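Ticket 357 – Katidham tidy-up cell, mobile manipulator "Plorkmont"
Opened by: Dewanti Teoh
Assigned: Halvard Lunde
Opened: August 1, 2025
Category: Gripper / wrist camera
Priority: Normal
Status: Closed, monitor

Original report (Dewanti Teoh)

Plorkmont is stopping partway through shelf-to-basket jobs. It drives up, reaches, closes on the item, and then raises "grasp width out of range" and parks with the arm half extended. Clearing the fault from the tablet gets it going again, but it comes back within a few picks. Hard items such as small cartons seem fine. Soft toys are the worst, followed by anything in a cloth bag. There has been no change to the job list that I know of. Battery was well charged and the base wasn't complaining. I have left it switched on with the arm in the rest pose so the logs are still there.

Reply (Halvard Lunde)

Thanks Dewanti. Please don't power cycle it until I have the log. Can you tell me:
Was the gripper opened by hand at any time since the last service?
Is the fault code the same each time, or does it alternate with the soft stop code?
Are the shelves in the same spots as when the cell was mapped? If the castered one has been rolled for vacuuming, the approach pose will be off and the arm will be picking at an angle.

Reply (Dewanti Teoh)

Same code each time. The fingers were taken off and put back in April when Brian Mwaipopo changed the pads, and they haven't been touched after that as far as I know. The wire unit on the carpet side does get moved. I checked it against the tape marks and it was off at one end, so I pushed it back and locked the casters. I left the stock on it as it was, top tier clear, the usual mix of boxes and soft stuff further down.
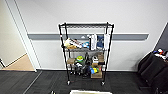 Ran the approach on its own after that with no pick. The base stopped where it should and the head camera found the shelf on the first try. I then ran a pick on a soft toy and got the same fault, so the shelf position was a separate problem or no problem at all.

Reply (Halvard Lunde)

Agreed, leave the shelf alone now. I have been through the log. The finger position reading doesn't come back to zero when the gripper is fully closed with nothing in it. It sits 3 mm open. The controller takes that as an object being held, then compares it with what the wrist camera estimates and gives up when the two don't match. A stiff carton gives a firm stop and a big width, so the error gets lost in it. A plush toy squashes down to nearly nothing and the offset is enough to trip the check.

Two likely causes. Either the zero was never redone after the pads were changed, or the left finger screw has backed off and the finger is rocking on its mount. Please check the screw first. Zeroing a loose finger only hides it.

Steps, in this order:
Put the robot in service mode and wait for the amber light on the base.
Support the wrist with one hand before releasing the arm brake. It drops more than you expect.
Try each finger side to side at the root. There should be no movement you can feel.
If one moves, take the screw out, clean the old threadlocker off, apply fresh medium strength and tighten with the Skasura driver at its stop. Do not use the ordinary hex key.
Leave it to cure before any picks.
Wipe the wrist camera window with the lint-free cloth. No spray.
Run Gripper > Zero with the fingers empty, then Save to controller. If you skip the save it goes back to the old value at the next restart.

Reply (Mwangi Mohamedi)

Picking this up for Dewanti. The screw on the left finger was loose, close to a quarter turn. The right one was tight. Cleaned both anyway and did both with the Skasura driver. There was grey fluff wound around the root of the left finger, under the pad, which I got out with tweezers. The camera window had a smear across one corner.

Zeroed and saved. Closed reading is now 0.0 and it stayed there after a restart.

Reply (Halvard Lunde)

Good. Before returning it to the job list, do a set of slow picks on the soft items only, speed limited, with someone at the stop button. Use the lined basket as the target. Watch what the finger does near the lining – if it catches the fabric on the way out we will need to raise the retreat height. Send me a wrist camera still from the basket with the finger in view so I can compare the finger outline with the stored one.

Reply (Mwangi Mohamedi)

Slow picks done with Wycliffe Okoth on the stop button. No width fault. Once the retreat dragged the lining up a little, so I have raised the retreat height by 2 cm in the basket profile. Didn't see it again after that. Still attached.
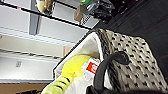
Wrist camera, finger at the lined basket with the yellow-green plush toy.

Reply (Halvard Lunde)

Outline matches the stored one, so the finger is seated properly. Leave the retreat height where you have it, but please copy the change to the backup profile too or it will be lost the next time someone restores the cell.

Two things from my end. The pad change instructions in the Mutiso binder stop at "refit fingers" and have nothing on zeroing. I have asked Brian to add the zero and save steps, and the driver to use. I have also set an alert for when the closed reading is above 1 mm at start-up, so we should get an email before it faults.

Reply (Wycliffe Okoth)

Backup profile updated. Put it back on the normal job list at full speed and let it run to 100 picks with the usual mix. No width faults. One soft stop when a bag strap hooked on the wire of the shelf, cleared from the tablet and it carried on. I have tied the strap up.

Reply (Dewanti Teoh)

Happy for this to be closed. Can someone redo the tape marks for the wire unit please, the ones on the carpet tiles are lifting at the corners and I was half guessing where the front casters go.

Reply (Halvard Lunde)

Separate ticket for the tape please, assign it to Mwangi. Closing this one with monitoring on the closed reading. Check the finger screws again at the next service and write the result in the log even if they are tight.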